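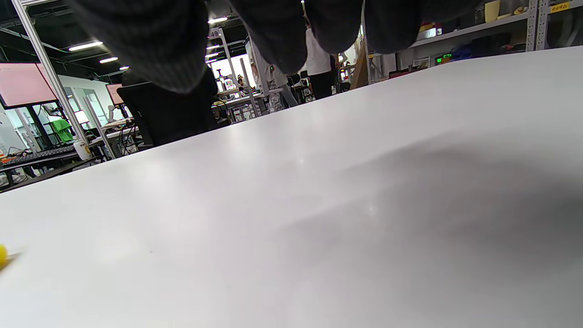 Section 3: Setting Up the Huvby Table

The Huvby has a white top, and a white top keeps a record of everything you do to it. Read this section before you put anything down, including your coffee.

3.1 Choosing a spot

1. Pick a level patch of floor. Carpet is fine. Thick carpet is fine too, if you enjoy leveling things twice.
2. Leave 30 inches clear on the side where people sit. An office chair with a tall back takes up more room than its owner thinks.
3. Keep the long edge away from any workbench already in use. Benches spread.

Note: Bülent Bozkurt, who wrote the first edition of this guide, recommended 6 inches of clearance. He was a narrow man with a folding stool.

3.2 Leveling

1. Set all the feet to their lowest position.
2. Put a marble on the middle of the top and let go.
3. Raise the foot on whichever side the marble went to. Repeat until it stays put or you lose the marble.
4. Tighten the lock nuts by hand, then a quarter turn with the Kistton wrench – the small one in the bag, which you have probably already thrown out.

CAUTION: Do not lift the table by its top. Two people, one at each end, hands under the rails.
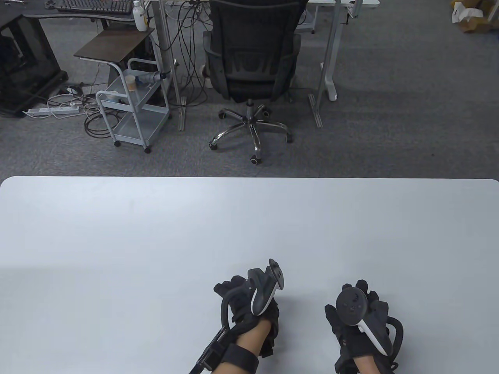
3.3 Keeping the top clear

The top is for the job in hand. Everything else goes on a cart beside the table, with heavy items on the lower shelf.

1. Run cables off the nearest edge and leave some slack. A tight cable will find the one thing you didn't want moved.
2. Park drinks on the cart. Paper cups count as drinks even when you swear they're empty.
3. Wipe down at the end of the day with a damp cloth. For marks that won't budge, use Prorasora cleaner and let it sit for 3 minutes.

CAUTION: No sandpaper. Ulises Leiva in our repair shop has seen what 800 grit does to this finish and would like to stop seeing it.

Replacement feet are listed in Section 6.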